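Clirine two-arm teaching bench, bought secondhand, used hard. Quick review before I forget the lot. May 31, 2020.

Short version: good kit for the money, cloth work is where it earns its keep and also where it'll drive you up the wall. 4 out of 5 on a good day. 3 after a morning of pillowcases.

What you get. Two follower arms, two leader arms the same shape (you hold these, the others copy), mounting plate, cables, a box of spare fingers. Software on a stick. Manual is thin, and the calibration page is in the wrong place, look near the back. Ours came via a chap at Nasution who'd had it for rigid parts only and never touched fabric with it. Shame.

Setup took an afternoon. Bolting down fine. Calibration fiddly, you have to park both leaders in the rest pose and hold them dead still while it counts, and if you sneeze you start again. Do it with a second person. Gonzalo Cabello did the keyboard, I did the holding.

Feel of the leaders. Light, bit notchy at the wrist. Lag is there but you stop noticing. Grip trigger is the best bit, nice long travel, so you can pinch gently and let cloth slide through before you clamp. The old Wovau handles we had were basically open or shut, hopeless for this.

No force feedback though. None. You're going by eye the whole time, and with soft stuff your eyes lie to you. You think you've got one layer and you've got both, or you've got nothing and you're waving.

Tried it on towels first (easy), then a duvet corner (no), then settled on pillow and pillowcase. Both grippers have to work close together on the bunched fabric, so expect to spend a while learning not to knock one wrist into the other. There's a collision warning, it beeps, it beeps too late.

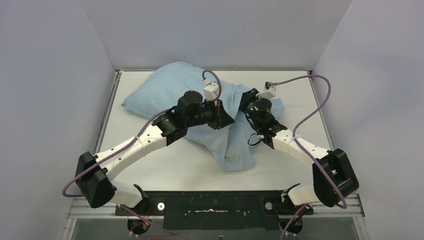 Light blue cloth in both of these, off-white piece as well in the second. 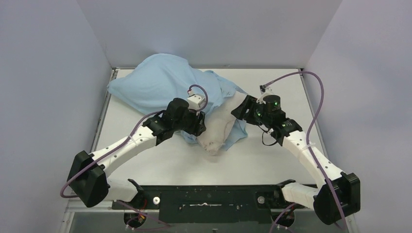 Retno Osman disagrees with me on the lack of feedback and wrote back that going by eye is no bad thing, since the robot only has its cameras to learn from anyway, and a person who can feel the cloth will make little corrections the recording can't explain. Worth slowing down and doing it badly for a week, Retno reckons, then binning that week. Also says to swap operators more, or the thing just learns one person's bad habits.

Fair. Still want feedback. My hands were clenched like claws after every session and a bit of resistance would sort that.

Recording side. Foot pedal starts and stops a take, second pedal bins it. Love the second pedal. We aimed for 100 good takes before training anything and I'd call that the minimum for cloth. Names the files itself, which is fine untill you want to rename one, then it loses the thumbnails. Playback on the arms works, but replaying a cloth take is pointless as the cloth is never lying the same way twice. Handy for checking calibration, thats about it.

Cables. Long and loopy. Tie them to the forearm and leave slack at the elbow or the wrist tugs when you reach across. Ties not included, grr. Brikier do a clip set that's meant to fit, haven't tried it.

Fingers. The standard ones slip on smooth cotton. Stick something grippy on the pads and re-zero the gripper afterwards, I forgot and spent an hour blaming the software.

Support: emailed twice, one reply, helpful, slow. Firmware update promised for August with a better collision setting. Will believe it when it's on the bench.

Would I buy again? Yes, used. Not at the new price, not without feedback. If you're only doing blocks and cups get something cheaper. If it's laundry and bedding and that sort of thing, get this, get decent chairs, and do short sessions. Ours is staying.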